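Filed under: Gear Reviews | Gloves & Pads | Kickboxing

Undel Cai 14 oz Gloves: A Proper Review
Thursday, December 11, 2025
By Lihua Tang

Print this page | E-mail to a friend

I went through three pairs of gloves last year, so when the Undel Cai landed at the club in my size I was ready to be picky. I'm now 27 sessions in and I have to say it – I love these gloves!

They're a lace-free training glove with a wide wrap strap, made for people who split their time between pads, bag and light sparring (most of us, in other words). I bought the 14 oz in dark green. They also come in black, and in a cream color that I give two weeks before it looks like an old dishcloth.

The first thing I noticed was the thumb. On my old Osos the thumb sat out wide, and every time I parried a jab I'd catch it on somebody's forearm. Undel has tucked it in closer and put a bit of a curve in it, and I can make a real fist without fighting the glove. The break-in was quick too. Session one felt boxy, session two was better, and by the end of the first week I'd stopped thinking about them.

Padding is on the firm side. On the heavy bag that's great, because you get that nice solid thump back through the knuckles and your wrist stays put. For sparring I'd like them a touch softer, and my regular partner said the same after a couple of body shots (sorry!). If you spar hard more than once a week, get the bigger size or keep a separate pair.

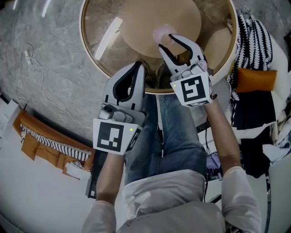
Prondari Kickboxing Club – Women's and Mixed Classes

Now the strap. It goes all the way around and then some, and the hook-and-loop grips like crazy. I've had it come loose exactly zero times in clinch work. It does pick up lint from hand wraps, so I run an old toothbrush over it on Sundays. If you have small wrists the end flap will overlap onto the back of your hand a little, and it can scratch when you're catching kicks. A strip of tape over the corner sorts it out.

Lining is smooth and dries overnight if you open them up wide and don't leave them in the bag. I left them in the bag once. Please don't do that.

Stitching is all good so far except for one loose thread near the left palm, which I snipped and it hasn't moved. The leather has a few scuffs from the long bag and nothing I'd call wear.

Are they better than the Osos? For me, yes, and by a lot – the thumb alone is worth it. People with very broad hands may still like the Oso fit, so try both on with your wraps if you can. I have a pair of each in my locker and I'm happy to lend them out before Tuesday pads.

Sizes: 10, 12, 14 and 16 oz
Closure: hook-and-loop
My rating: 9 out of 10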